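Baltton Opens Bread-Handling Collection to Small Robotics Teams

First release holds 2,000 demonstrations of robot arms moving rolls and loaves, with more to follow in September

Baltton today released the first part of Amini, a collection of recorded demonstrations meant to help robot arms learn to handle baked goods. The release holds 2,000 demonstrations, each one a complete attempt at a short task with a roll, a loaf or a basket, and it is open to research groups, schools and small companies at no charge.

Bread is a wonderful thing to learn from. Two rolls out of the same oven are never quite the same shape, crusts flake, and a squeeze that suits one loaf will flatten the next. Much of the practice material available to learning systems has been built around boxes, blocks and bottles, which stay the same size however many times they are picked up. The Amini team wanted something closer to what a bakery counter or a cafeteria kitchen throws at a machine every morning, and the past months of work have been some of the most enjoyable the company has had.

Every demonstration in the release was guided by a person. An operator steers the arm through the task from start to finish while the system records the position of each joint, the opening of the gripper and the view from the cameras. A learning system then studies many such recordings and works out how to do the same job with bread it hasn't met before. Operators were asked to work at their own pace and in their own style. Some like to come straight down on a roll; others creep in from the side. Both ways are in the collection, and the variety has been good for the early models.

The tasks are simple to describe and surprisingly rich to record. Take a roll out of a basket. Put it back. Turn a loaf so it faces the other way. Set a roll beside a loaf without touching it. Each has a one-line instruction in everyday English, stored with the recording, so that teams working on language can use the same files.
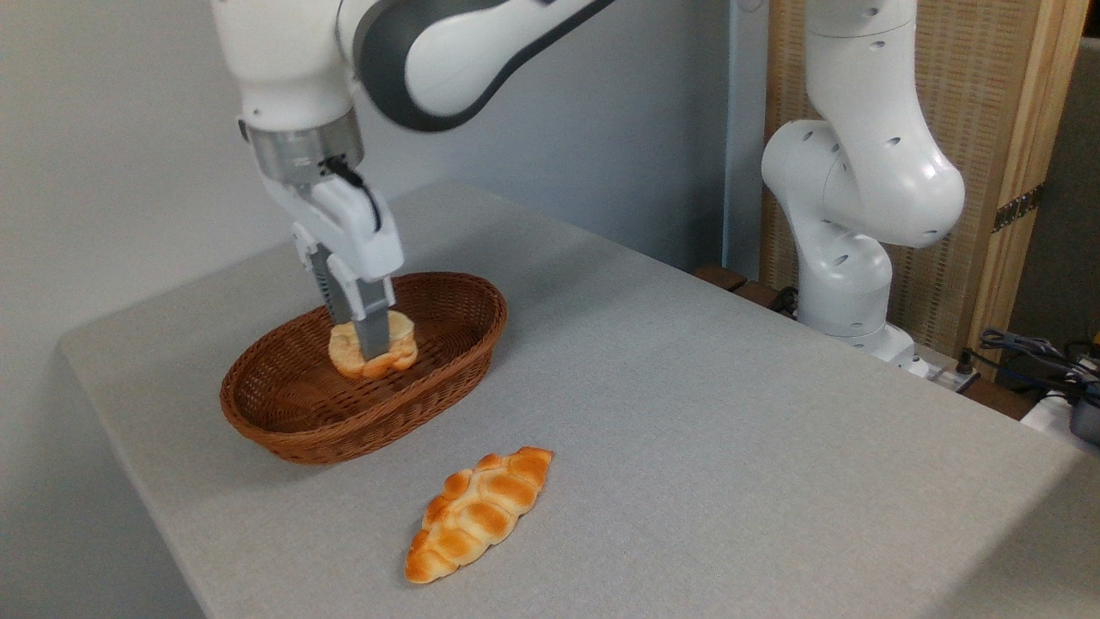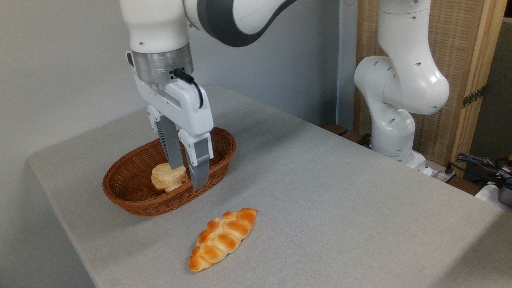 The gripper at a roll in the wicker basket, with a braided loaf on the table in front.

Why keep the attempts that went wrong?

Because a system that has only studied clean runs has little to go on when a roll slips. The release includes 393 demonstrations in which the operator dropped the bread, missed it or had to try again, and each of those is labeled so that teams can use it or set it aside.

The labels themselves took a good deal of care. Each recording is checked by 2 reviewers working separately, who mark the moment the gripper first touches the bread, the moment the bread leaves the surface and the moment it is let go. Where the reviewers disagree, the recording goes back for another look. Marks that still can't be settled are left open in the file and noted as such.

Baltton has also made Plemus, the tool used to record and review the demonstrations, available with the collection. Plemus plays back the camera views next to the joint readings and lets a reviewer step through a recording slowly, which is a great help when a finger brushes a crust for only an instant. It runs on an ordinary desktop computer, and teams that would like to add their own bread, pastry or produce can record in the same format from the first day.

The next part of Amini is planned for September and will add up to 1,320 demonstrations. It will bring in softer items, including sliced bread and filled buns, along with tasks that take several steps, such as filling a basket to match a short written order. Baltton will also begin work with Clolitz, a maker of bakery equipment, on recordings made beside a working packing line. The two companies expect the change of setting to raise plenty of new questions, and they are looking forward to it.

Teams that use the collection are invited to send back what they learn, including results that fell short. Notes on confusing labels or missing tasks are especially welcome, and corrections will be folded into each new part.

About Baltton

Baltton builds recording tools and shared collections for teams that teach robots to work with food. Requests for access to Amini and Plemus, and press questions, can be sent through the contact page on the company's website.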